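Friday, late, kettle on

Second evening with the classics app. I said I would keep notes and so I am keeping them.

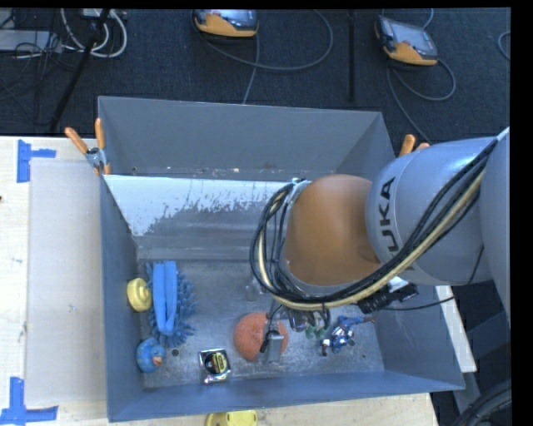 Is a free library of old novels on the phone worth the bother? For a book you already know and want to dip into, yes, but for a first reading of anything long I would still get a proper edition from a shop or the library.

I got it because Sheena Rennie went on about it at lunch all through the first half of November. It's called Vodley. She has it on her phone and her tablet and has, she says, "got through more Dickens since the clocks went back than in the whole of school". I asked which ones. She said Bleak House, and then she said well, most of Bleak House. I like Sheena but I have my doubts about most of Bleak House.

The shop page promises 3,000 books. I don't see how anyone would check. I went down the list for a bit last night and A Christmas Carol is in there under its own name, again inside a volume of Christmas books, and then as each of its staves, every one with its own little cover. If a stave is a book then I can believe in 3,000. The Sherlock Holmes stories are done the same way. Poe is worse, because he wrote so many short things, and a poem that fits on one screen gets a cover with a raven on it whether there's a raven in it or not.

Anyway. Started Middlemarch, which I have failed at twice in paper. The print is decent and you can make it bigger. You can also make the page a sort of tea colour, which I thought was silly and then left on. Somewhere in chapter 2 the quotation marks all turned into little boxes and stayed that way until the chapter ended. Chapter 3 was fine. In chapter 5 a running head had got into the middle of Mr Casaubon's letter, so that he breaks off proposing to Dorothea, says MIDDLEMARCH in capitals and a page number, and picks up again. It did him no harm. But I knew the book well enough by then to know he hadn't meant it. Would I have known in a book I'd never opened?

That is what bothers me more than the adverts. No page anywhere says where the text came from. My old paperback has a note on it at the front, dull as anything, which edition and what was corrected and by whom. Vodley has a screen headed About This Classic and it tells me that George Eliot's words have stood the test of time and that she was really a woman. Then it asks me to give it 5 stars.

The adverts, since I've mentioned them. They come between chapters, which I could put up with, except that Middlemarch has chapters of a few pages here and there and you're hardly in before you're out again and being shown a game about sweets. Paying takes them off. I haven't paid. Paying also opens the "Premium Shakespeare", and I should very much like to hear what was done to Shakespeare to make him premium. Notes, I'd hope. Sheena thinks it's just the sonnets.

To be fair to it, a few things I liked:

It keeps my place, even after the phone died on the bus past Gratthorpe.
Press a word and you get its meaning. It didn't know "gimp" in the sense Eliot would have wanted but it managed the rest.
It works without a signal, so long as you've opened the book once at home.

Tried the read-aloud as well, while doing the potatoes. Did not last. The voice reads everything as if it were a list of platform changes, and it reads the chapter numbers in roman as letters, so chapter 6 was announced as "vee eye". I went back to the radio.

I looked to see if there was anything better. There's one called Dresau, which is smaller and seems to have been put together by someone who cares, with the translator's name on every foreign book. That alone puts it ahead. But it has no Eliot at all, and its Russians are all in very old translations where everyone says "pshaw". Vermeulen, which my brother swears by, wants an account and a date of birth before it will show me so much as Wuthering Heights. I am not giving my birthday to anyone for Wuthering Heights. I own Wuthering Heights. It's on the landing.

Told Sheena by text that I was on chapter 6. She sent back a thumb and asked whether Dorothea marries him. I thought she'd read that one.

Will carry on till the end of Book One and see whether the boxes come back. The paperback is out on the bedside table as well, to check against, and I notice I read the last few pages tonight in that, with the phone charging downstairs.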